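Imthorpe Bench Forum > Wiring and Assembly > Storage and Handling

How do you keep twisted harnesses in order before assembly?

Thread started 12/20/19. Please keep questions about crimp tools in the Tools section.
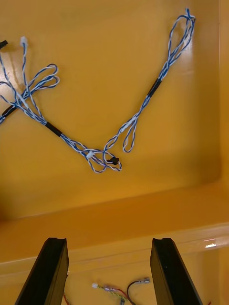 Angeliki Panagiotou
Member, posts: 1,066

Good morning to all. I would like to hear how other people store harnesses between the wiring table and the assembly table, because in our shop we have two opinions and they do not come closer.

The harness is twisted pairs, blue and white, with black heat-shrink on the trunk and small connectors on the branches. At the moment we lay it in a shallow yellow tray, one harness to a tray, and the tray goes to the assembly table. Lying in the tray it is easy to follow where the trunk goes. The branches are another matter. Each branch has its own loops, and the loops like to find the loops of the neighbor. When you lift one connector, you lift a small family of them.

My colleague Aliki Moschos wants to tie every branch with a soft tie before it leaves the wiring table. I say that this is a lot of ties. We have an order for 700 pieces after the new year, and somebody must put these ties on and somebody must take them off again. Also I do not like a blade or cutters close to thin insulation.

What I want is that the person at assembly can take the correct connector without a fight. Is it better to tie, to hang, to coil, or to use a tray with divisions? I read the older thread about cable storage but it was mostly about long cables on hooks, and ours are small.

Thank you for your patience with my English.

pinheader_pat
Member

Your English is fine, better than the work instructions at my place.

Hang them. We used trays for years and it was always the same story, whatever you do the loops slide together on the way. Now we have a rail with pegs on a cart. Trunk goes over the peg, branches fall down by their own weight, and you can see every connector. No ties at all.

Aliki Moschos
Member

I am the colleague. I want to add what Angeliki did not write. I do not ask for cable ties that you cut. I ask for paper-covered twist ties, the kind that comes on a new appliance cord. You open them with the fingers in two turns. We tried with 5 harnesses in November and I was not slower at the end of the day, because I did not have to untangle.

Hanging I do not like. If the cart hits the door, the small connectors swing against the frame.

Angeliki Panagiotou
Member

Aliki, five harnesses is not a test, it is a nice afternoon. But I accept that the twist tie is better than the cut one.

To pinheader_pat: how far apart are the pegs? Our branches go out in different directions from the trunk, so if the pegs are close I think they will hold hands with the next harness.

pinheader_pat
Member

A hand's width and a bit more. Ours have straight branches so maybe it's easier for us. If yours really fan out, make it wider. You lose space on the cart but you get it back in temper.

oldsolder
Moderator

I'll be the boring one. Before you talk about ties, what is the tray made of? Plain yellow plastic with a shiny floor makes me nervous if the same tray ever holds boards. For a bare harness I don't mind it. For anything with chips on it I'd want a dissipative tray, and I'd want to see it marked as such.

Second thing, a shiny floor is slippery. The wire slides when you carry the tray. Put something with a little grip under it, and half of the tangling goes away before you buy a single tie.

marlow_looms
Member

Disagree with oldsolder on the grip. We lined trays with rubber shelf mat and the connector latches caught in it. One latch broken is one harness back to rework. A smooth floor is better, just carry the tray flat and don't fill it.

oldsolder
Moderator

I said a little grip, not a doormat. Plain paper is enough. It also shows you if a terminal or a strand of wire has dropped off, which you will never find on a shiny surface under a bright lamp.

Angeliki Panagiotou
Member

The question of the tray is a good one. The boards do not travel in the yellow trays, they have a metal one, and we do put paper in it. I will make the liner the same in both, that is an easy thing to try.

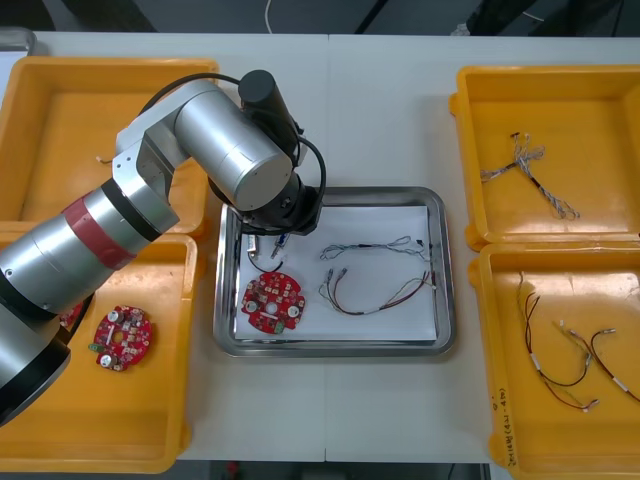 My real difficulty is at this second table, where more than one kind of harness must be ready at the same time. If I tie one kind and leave the other free, the hands have to remember two methods, and at four in the afternoon the hands do not remember. So I would like one rule for all of them. You see that the thin gray and white one is loosely looped with its connectors together at the right end, and the red and brown one below it has the connectors at the left. For me this is a point I had not thought about before oldsolder asked about the tray. The plugs should all look to the same side, and I think this should be the side where the board lies, so that nobody pulls a bundle across the components. The round red board stays on the left of the paper with the green connector on it, and I prefer that this does not change.

marlow_looms
Member

Yes, same direction for everything. This costs you nothing. Draw an arrow on the liner with a marker if you have to. New people follow an arrow much better than they follow a supervisor.

Also I would take the board out of that tray. Harnesses in one, boards in another. Wire ends and component tops don't belong together, sooner or later a connector gets dragged over something tall.

Aliki Moschos
Member

With the arrow I agree. With taking the board out I do not agree. When the board and its harnesses are together in one tray, it is a set, and if one part is missing you see it before you begin. In my last job, at Mousavi, we had separate bins and we finished many shifts with one harness too many and no idea which unit was without it.

marlow_looms
Member

That's a counting problem and you can solve it with a kit sheet.

Aliki Moschos
Member

It can be solved with a kit sheet if people fill the kit sheet.

fernhollow
New member

Sorry to jump in, I only do small batches at home. I cut a piece of stiff card with slots along one edge and press the wires of each branch into a slot. The loops lie next to each other and don't mix. When the harness goes to the next step the card goes back in the pile. The slots wear out, then I cut a new card. No idea if it's good for 700 but it might be something to test next to the twist ties.

Angeliki Panagiotou
Member

fernhollow, please do not be sorry, I like this very much. The card could also have the name of each branch written beside the slot. I have one worry, if the slot is tight it will mark the insulation. Which width do you use?

fernhollow
New member

I don't measure it, I cut a narrow V with scissors. The wire sits at the place where it fits and I never push it to the bottom. If you want them all the same you could ask a print shop to punch them.

pinheader_pat
Member

There is a plastic version of this, Clestunero used to sell combs for looms. Ours went brittle after a couple of winters in an unheated store. The card may be the smarter choice.

oldsolder
Moderator

One warning with card. It makes dust on the cut edge, and dust goes into open female contacts. Keep the connectors past the end of the card, let them hang over onto the paper. And mind the heat-shrink sleeves. Don't bend the trunk right at the end of a sleeve to make it fit in the tray. Make the curve in the free wire between them, even if it looks less neat.

Angeliki Panagiotou
Member

This about the sleeve I will put in our instruction in exactly these words, if you allow me. In our tray the trunk does make its bend at the bottom among the loose wires, so by luck we are not doing it wrong, but it is not written anywhere.

oldsolder
Moderator

Help yourself.

marlow_looms
Member

So what are you going to do? I still say separate trays.

Angeliki Panagiotou
Member

For January I have made this plan with Aliki. Paper liner in every tray, with an arrow. All plugs toward the board. Half of the first batch with twist ties and half with the slotted card, and we write down the minutes at assembly, with the untangling included, because I know my colleague will ask for it. The board stays together with its harnesses for now. The peg rail we will not try, there is a door sill on our route and I have seen what it does to a cart.

I ordered a box of twist ties from Truvness this morning. The card we will cut ourselves.

Aliki Moschos
Member

And who will cut it?

Angeliki Panagiotou
Member

We will discuss it after lunch.

pinheader_pat
Member

Please post the minutes when you have them. I'd like to know if the pegs are costing us time. Our twisted ones are longer than yours, but the branches behave the same way.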